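グリッパ比較メモ:Drusgateの新型は本当に「指先が変わった」のか

Drusgateから双腕用グリッパの新型が届き、当方でも従来使っているRornent製と付け替えて試している。カタログには「布もひもも確実に」とある。この手の文句は毎年見かけるので、まずは疑ってかかることにした。

試験は139回。内訳を先に書いておくと、硬い物、つまり鍵束や留め金の操作では、両者にはっきりした差は出なかった。メーカーの資料では新型が大きく上回っているが、条件が書かれていない。対象物の置き方も、失敗の数え方も不明のままで、棒グラフだけが立派である。問い合わせには「標準的な環境で測定」との返答だった。標準とはどこの標準なのか。

やっかいなのは柔らかい物だ。小さな巾着のひもを引く作業は、片方の手で袋を押さえ、もう片方でひもをつまむ。袋を強く挟めば形がつぶれてひもの位置がずれるし、弱ければ袋ごと持っていかれる。グリッパ単体の性能というより、左右の力の釣り合いを見る試験に近い。

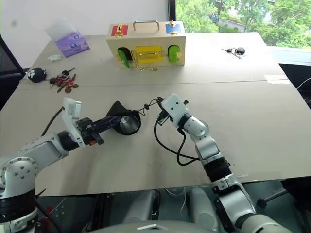

その釣り合いを決めているのは、指先よりも制御側ではないかと疑っている。制御器をKulkarniの新しい版に替えたところ、旧来のRornentでも失敗が27回減った。グリッパには手を付けていない。こうなると、新型の宣伝にある改善のうち、どこまでが指の形によるもので、どこからが同梱ソフトによるものか、外からは切り分けようがない。Drusgateにはソフトを固定した比較データを求めているが、2月の時点でまだ届いていない。

カメラについても一言。手首に付けたカメラは近くを見るには便利だが、指が対象に寄るほど肝心の接触点が指の陰に入る。細いひもが相手だとなおさらで、最後は映像より力の変化を頼りにしたほうがましだった。解像度を上げれば解決するという提案も受けたが、隠れている物は画素を増やしても隠れている。取り付け角を変えるほうが先だろう。

ケーブルの取り回しは、どちらの製品も褒められない。手首を大きく回すと余長が輪になり、机の上の物に触れそうになる。短くすれば今度は可動域が狭まる。カタログ写真ではケーブルがきれいに消えているが、あの状態で腕がどこまで動くのかはぜひ見せてもらいたい。

耐久性の評価はこれから。指先のパッドは2000回の開閉まで交換不要とされているが、何を挟んだ場合の話かはやはり書かれていない。空の開閉と、金具を挟んでの開閉では減り方が違って当然で、当方では金具のほうで数えるつもりでいる。

現時点で買い替えを勧めるかと聞かれれば、勧めない。すでにRornentを持っているなら、制御器の更新を先に試すほうが安く済む。新規に2台そろえる場合は迷うところだが、それでも比較データを見てからで遅くはない。なお、Hutusの評価用アームとの組み合わせは未確認で、取り付け金具が合うかどうかも調べていない。

(2021年2月20日)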